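3.2 Table surface and object set

All arrangements were laid out on a flat white surface ruled with a grid of thin black lines. The grid served as the only position reference. Object locations were recorded by column and row at the point of contact, and an object that covered a line intersection was assigned to the cell containing the larger part of its base. Two annotators (Prajapati and Cisternas) assigned cells independently, and disagreements were settled by Vashisht's reading of the original layout sheet.

The object set was restricted to tableware and food items in saturated or pastel single colors. Printed or patterned items were excluded at the selection stage, as in the Sidness protocol. A total of 208 arrangements were prepared, of which 129 contained at least one item resting in or on another item. We refer to these as nested arrangements. The remainder contained only items standing directly on the grid.
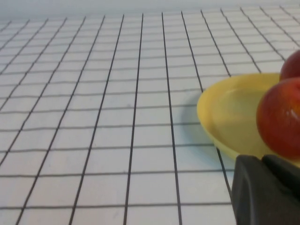

Figure 2. Surface and tableware. (a) Shallow yellow plate holding round red fruits, on the ruled surface.

Nested arrangements required a separate rule for cell assignment. The supporting item was assigned first, and the items it held inherited its cell regardless of any overhang. This departs from the Wasness scheme, in which each item is given its own cell, and it lowers the apparent number of occupied cells in layouts with a filled plate or bowl. Contact shadows were not treated as part of an item's extent. Where a rim shadow dimmed the neighboring grid lines, the annotators were told to follow the lines to the base of the item and to ignore the change in brightness.

Vessels raised a second difficulty. The opening of a cup and its outer wall can differ strongly in apparent color under overhead light, particularly where the inner surface is glossy. Color labels were therefore taken from the outer wall only, away from highlights and from the shaded side.

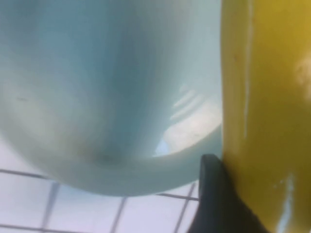
(b) Pale blue-green cup beside a yellow object, close view.

Blue-green items produced the most disagreement, with "blue" and "green" both in use until a combined label was introduced after the first 30 arrangements. Those 30 were relabeled in November under the final scheme. Yellow items were labeled with a single term covering the range from pale lemon to mustard, and no attempt was made to separate shades within it. Red items gave no disagreements.

3.3 Spacing between items

Spacing was measured in whole cells along the shorter grid axis. Adjacent items whose outlines touched or overlapped in a given view were not assumed to be in contact; the layout sheet was consulted in every such case.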